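Gorkance notebook, August, entry 121
Bedroom textiles and sticks, morning, curtains drawn
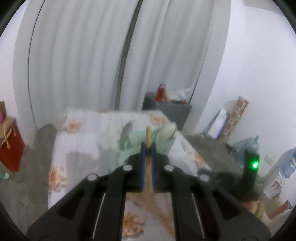 Wooden stick, rounded tip up, over the bed. Floral sheet, mint-green cloth and round beige cushion behind.

Purpose: get the bed area sorted before the next set of bedding goes on. Bed stays where it is, head end towards the dark grey cabinet and the long white curtains. Checked the clearance behind the cabinet with the tape. Enough to get a hand in, no more.

Sheet: white ground, orange and peach flowers. Logged as 2741 in the linen book. The Hondier detergent is the only one used on it so far, at the low dose. Colour to be compared against the swatch after 7 washes. Vasylyna Marchuk has the swatch and wants it kept out of the light.

Cloth: mint green with a dark grey shape on it. Left crumpled on purpose for the crease check. Do not smooth it out before the reading. Cushion goes to the cupboard afterwards, cover on.

Sticks: plain, light brown, rounded at the tip. Pylypenko batch. They catch on the sheet if the end is rough, so run a thumb along each one and bin any that snag. Three put aside yesterday for sanding – they are in the Cleriveo tin, not the drawer.

Curtains still want rehanging. There is a gap left of centre where the panels do not meet, and the light through it will be a nuisance for the colour readings. Try moving one hook across first.

To do: label the tin, enter wash count, ask Vasylyna about a second swatch.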